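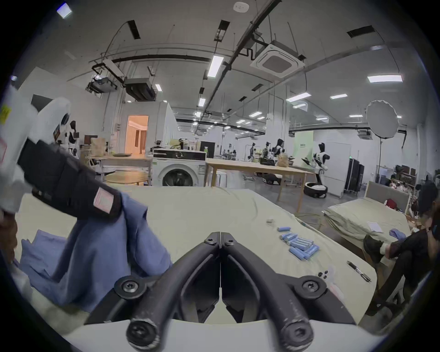 How does a robot learn to tidy a bed?

Think about how you learned to tie your shoes. Maybe somebody showed you, slowly, and then you tried. Robots can learn in this way too. They need many more examples than you do!

In our project, called Groltard, the teacher is a person who holds a gripper in the hand. A gripper is like a big pinching hand with two fingers. Ours has black, curved fingers, and a camera looks at the same things the fingers touch. The person picks up a battery or a pen from the bed sheet and puts it in a new place. The camera records every move.

One such recording is called a demonstration. Kusum Chauhan and her group collected 3,000 of them.

What did we want to find out?

We had a simple question: is it better to practice in one room or in many rooms?

So we made two lessons. The first robot learned only from one tidy room. The second robot learned from many places — also messy ones, with clothes, tables, a washing machine and even other robots standing near. Both got the same number of demonstrations.

What happened?

Then came the test, in a room which was new for both. Each robot had 54 tries to pick up a small thing. The first robot did it in only 4 tries. The second one did it much more often. Sioned Llewellyn, who wrote down the results, checked the list twice.

Try it at home

Put a pen, a button and a sock on your bed. Pick them up with two fingers only. Which one is the hardest to take?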